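新生儿摄影道具 出棚前安全检查表(含备注)
适用:Prondura 影棚,帽子、包裹布、篮筐、垫毯
检查人:Haiyan Su 复核:Jianhua Mao
时间:周四上午,开棚前

1. 针织帽
耳朵、绒球缝线:合格。
内侧线头:不合格,米色小熊帽内圈有长线头一处,已剪,重新锁边后再用。
系带长度:合格。
备注:带纽扣眼睛的两款先停用,等换成绣线眼睛。

2. 弹力包裹布
拉伸后回弹:合格。
破洞、抽丝:浅灰色一条有抽丝,降为垫底用。
清洗:用无香洗液,水温 40 度,不加柔顺剂。
备注:Sorard 新到的灰褐色那批,页面上写的是浅灰,给家长选色时请拿实物对照。

3. 篮筐与小木床
毛刺:Virkell 小木床左侧床沿有一处,已打磨,待复查。
底部配重:合格,沙袋 970 克,袋口缝死。
备注:宝宝在筐内时,助手一只手不离开。
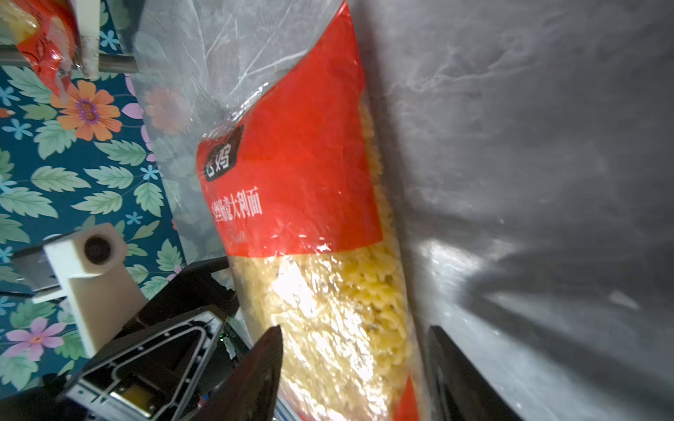
袋装螺旋意大利面,红色标签

4. 取暖与环境
暖风机与拍摄垫距离:合格。
电线固定:后墙一段胶带翘起,已重贴。
连续拍摄满 15 分钟,摸一次宝宝后颈,出汗就松开包裹布。

5. 收纳
洗净的帽子和包裹布分袋放,袋上写清洗日期。
9 号柜门合页松动,报给 Xie 修,修好前不放玻璃和重物。

复核意见(Jianhua Mao):第 1 项锁边后拿给我看,第 3 项床沿用丝袜再擦一遍,不挂丝才算过。其余同意使用。下次检查把头饰和发带也加进来。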